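Junholm Flight Systems, firmware support
Thread on battery failsafe settings for long-range multirotors

1/ Following a number of questions from pilots in May, we are setting out our guidance on battery failsafe behavior for 7-inch and larger aircraft. It applies to the Braser flight controller with current firmware. Fixed-wing users should wait for separate notes.

2/ The low-voltage trigger and the used-capacity trigger are independent. Either one can start a return to launch. Many pilots set only the voltage trigger and leave the capacity value at zero, which disables it. We advise setting both.

3/ Voltage drops under load. A hard climb into wind can pull a healthy pack below the threshold for a second or more, and the aircraft will then turn for home with plenty of charge left. The delay timer exists for this case. The default is 10 seconds. Please do not set it to zero.
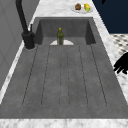

4/ For the capacity trigger, begin with the usable capacity of the pack and subtract what the return flight will need at your greatest planned distance, with a headwind. On our test aircraft we hold back 700 mAh for the return and landing. Heavier aircraft will need more.

5/ These figures depend on a calibrated current sensor. An uncalibrated sensor may report too little current, and the capacity trigger will then fire late. Fly a full pack, recharge it, and compare the charger's figure with the logged figure. Adjust the scale and repeat the flight once.

6/ We reviewed 56 logs submitted through the support desk. In 13 of them the failsafe acted exactly as configured, but the pilot had understood the voltage setting as a per-cell value. It is a whole-pack value. The label in the setup page will be changed in the next release.

7/ The second-stage action should be "land," and it should be set well below the first stage. If the two thresholds are close together, the aircraft may begin a return and then descend over whatever is beneath it. Pilots at the Dornitz field should take particular note, as the return path there crosses the reservoir.

8/ Cold packs sag more. Store them somewhere warm before flight and allow a short hover before leaving the launch area. We do not recommend lowering the thresholds for winter use.

9/ Return altitude is a separate parameter and is not changed by anything in this thread. Check it at each new site. Several of the submitted logs still carried the altitude from a previous location.

10/ Users of the Steinbach power module should update its configuration file before calibrating. The earlier file contained an incorrect voltage multiplier. Log files may be sent to the support desk in the usual way, with the parameter file attached. 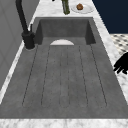
Reece Bainbridge: Does the delay timer cover the capacity trigger as well, or only voltage? Mine went straight into return when it passed the limit.

Junholm Flight Systems: The timer applies to voltage only. The capacity trigger acts at once, as you observed.

Albane Le Goff: I had the per-cell mistake too. Typed 3.5 and wondered why it never came home. Thank you for changing the label.

Reece Bainbridge: Thanks, will raise my capacity reserve and fly it again.

24 shares
9 comments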